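Visit Report: Community Service Day at the Punimex Plant, Bramevholm
2025-08-21

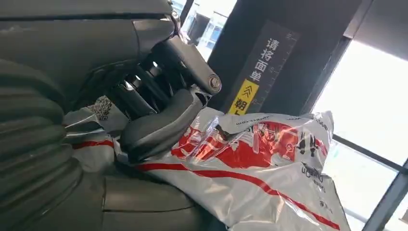

Purpose of the Visit

The Woltumgate Foundation was invited to Bramevholm to observe the annual service day run by Punimex for its employees. The foundation awards small matching grants to company giving programs, and Punimex has applied for support in the coming year.

Program

The day opened with a short welcome in the plant cafeteria. Employees then left for two sites: the public library, where shelving was repainted, and the Pascu Street food pantry, where winter stock was sorted and labeled. Our delegation spent the morning at the library and joined the pantry group after lunch.

Punimex grants each employee 3 paid days a year for service of this kind. Sign-up opens in March, and local nonprofits may submit requests until the end of that month. This year 27 requests were received. The company also gave $2,000 toward paint, brushes and storage bins.

Observations

Work at the library was well prepared, and supplies were in place when the group arrived. The pantry shift began late, as the delivery had been sent to the wrong entrance. Pantry staff told us they would prefer smaller groups who return several times a year, and the company has agreed to discuss this with them.

Follow-up

Punimex will send its list of partner organizations to the foundation before the next grant review. A second visit to Bramevholm has been requested for the spring.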